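About Vakent Thyroid Clinic

Vakent is an outpatient clinic in Prastthorpe for people with thyroid disease. We see adults with an underactive or overactive thyroid, nodules, goiter, and inflammation of the gland. We also follow patients who have had part or all of the thyroid removed.

The thyroid is a small gland at the front of the neck. It makes hormones that control how fast the body uses energy. When it makes too little, people may feel tired and cold, gain weight, or have dry skin. When it makes too much, they may lose weight, sleep badly, or notice a fast heartbeat. These signs have many other causes, and a blood test is usually the first step.

How we work

Dr. Marcelle Leclerc opened the clinic with one exam room above the Milošević pharmacy. We now have 4 exam rooms and 2 ultrasound rooms on the ground floor of the same building. Dr. Leclerc sees new patients. Dr. Régis Texier does the neck ultrasounds and needle biopsies and runs the follow-up clinic for nodules.

A first visit takes 70 minutes. Please bring a list of your medicines, including supplements. Biotin, which is found in many hair and nail products, can change the results of some thyroid tests, so tell us if you take it.

Biopsy results are given in person or by phone, whichever you choose. We do not leave them on voicemail. If you need surgery, we refer you to the surgeon of your choice and see you again once you are home.
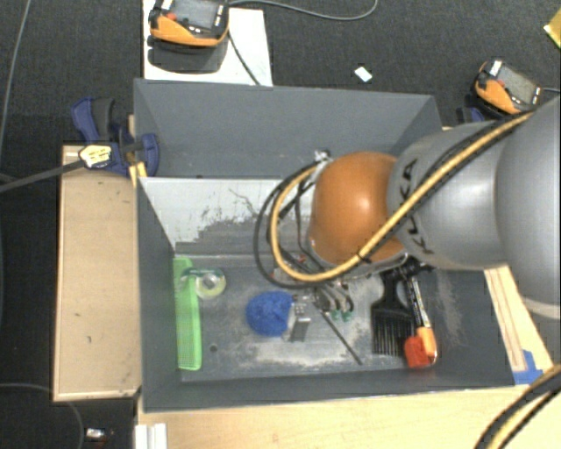
KUKA robot arm with its gripper in a gray bin

Referrals and records

You do not need a referral to book, but some insurance plans ask for one. Check with your plan first. Past lab reports and scans can be sent through the Lolleo patient portal or handed in at the front desk. Send them at least 2 working days before your visit.

We do not treat children or provide emergency care. A very fast heartbeat with fever or confusion needs emergency treatment.

Page last reviewed 23/10/2022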